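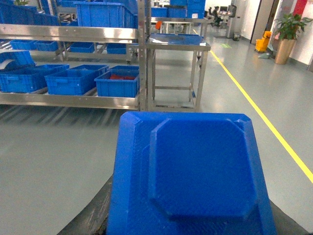 One group walked out before the vote for chair, is the election still valid?

Posted in: Meetings and elections, 2019-10-14

guneck_resident

Good evening to all. I am a member of the Jondulura District Assembly, which is not a government council but an elected body of residents that advises the council. We have 700 registered members, and our rules say that a general meeting needs 200 of them present "for the transaction of business".

At our last meeting we had to elect a new chair. There were two candidates, one from the Guneck side of the river and one supported by the group which calls itself Trudaner List. The meeting was opened properly and the attendance was counted at the door, and it was well above the quorum. Then there was a long quarrel about whether members who paid their fee after August can vote. The outgoing chair decided that they can. The Trudaner members did not accept it, they shouted for a while, and then almost all of them left the hall and said they boycott the election.

The vote was held anyway, by secret ballot, and the Guneck candidate won very easily, as you can imagine. The scrutineers did not count again how many persons were in the hall before the ballots were given out. Now the other side writes to everybody that the election is void. My questions are these. Does a boycott make the election invalid? And does the quorum have to exist only at the beginning, or also at the moment of voting? I voted for the winner but I would like to know the truth, also if it is not pleasant for my side.

I have read the rules several times and they do not speak about people who leave.

furukawa_lane

If they leave, it is their problem. You can't win a match by walking off the field. The result stands and they should try again next time.

minutes_and_motions

I was secretary of an assembly like yours for five years, in another district, and English is my third language, so please forgive if I use some term not exactly. I also don't know your full rules, only the words which you quote.

A boycott alone does not make an election invalid. Members have the right to vote and in most bodies they also have the right not to vote. If enough members stay, the ones who stay decide. So to this part of your question the previous reply is correct, although a little short.

The quorum is a more serious matter. Some rules say that the quorum must be present "at the opening", and then a walkout changes nothing. Other rules say "at all times" or "when the vote is taken". Your text says "for the transaction of business", and I would read this as the second kind, for the reason that an election is business. With such a text the chair has to be satisfied that 200 members are still in the hall when the ballots are handed out.

You have perhaps one help. If the scrutineers kept the used ballot papers, count them, including the blank and the spoiled ones. When the total is 200 or more, the discussion about quorum is finished, as every paper means one person present. When it is less, it is still not proof of the contrary (somebody may have stayed and taken no paper), but I would then advise to hold the election again.
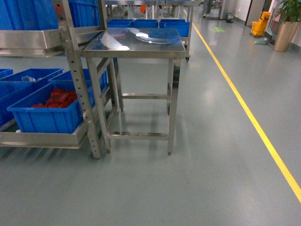 Counting the papers must be done in front of both groups, otherwise you only make a new quarrel. Invite the same number of observers from Guneck and from Trudaner List, and write their agreement in the minutes before the seal is opened. Use a table with nothing on it, where the papers lie flat and are seen from every side. A stainless steel one with a smooth bare top and only legs and low bars under it, such as you see in this photograph, is very suitable, as there is no drawer and no cloth where a paper can disappear. The rack next to it I would keep for other things and not put any ballots there. The papers stay on the table until both observers have signed.

About the members who paid after August: this is separate from the quorum, please don't mix them. The chair made a ruling, and the correct answer to a ruling is to move dissent from it and have the meeting vote. If the Trudaner members left without moving dissent, they have a weak position on that point. But if they tried and the chair did not let them speak, their complaint is quite strong, and the minutes should show which of these happened.

guneck_resident

Thank you very much for the long answer. The papers are in a sealed envelope with the scrutineers, I asked this morning. As for the dissent, one member did stand up and ask for it, I think two times, but it was so loud that I cannot say if the chair heard. I will ask that the draft minutes mention it. Does somebody know if the observers may be candidates themselves, or is this not good?

minutes_and_motions

Better not. Let each candidate name a person and stay in the room only to watch.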